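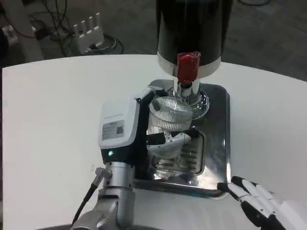

Catriona Imrie
Breathwork and restorative yoga teacher, Plurngate Studio

How to practice left-and-right nostril breathing

My first teacher called this one "the broom," and I still think of it that way when I sit down with it at the end of a long December afternoon. The old name is nadi shodhana, and you will find it in books with all kinds of counts and hand positions. I'm going to give you the plain version I teach to beginners, which is also the one I use myself most days.

Find a seat you can stay in for 10 minutes. A folded blanket under your hips is lovely, and so is an ordinary chair with both feet on the floor. Let your left hand rest on your thigh. Bring your right hand up to your face, thumb near the right nostril and ring finger near the left, and fold the other fingers in or leave them on your forehead, whichever bothers you less.

Breathe out fully first. Close the right side with your thumb and breathe in through the left, slowly, the way you would smell soup. Now close the left, lift your thumb, and breathe out through the right. Breathe in again on that same side, switch, and breathe out on the left. That makes one round.

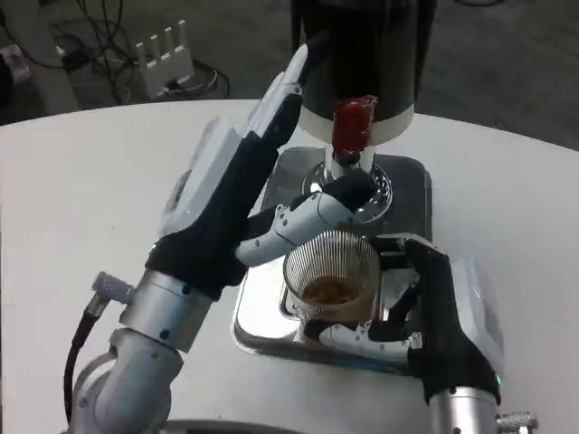

Do five or six of those and then put your hand down and just sit for a bit. Your arm may get tired, mine certainly does, and you can prop the elbow on a cushion if you like. Please don't press hard — a feather's weight is plenty — and don't hold your breath between sides until you've been at this for around 2 months. If you feel dizzy, stop and breathe normally. With a stuffy nose, skip it altogether and try humming on the out-breath instead, which Slavica Đorđević taught me years ago and which I'll write up next.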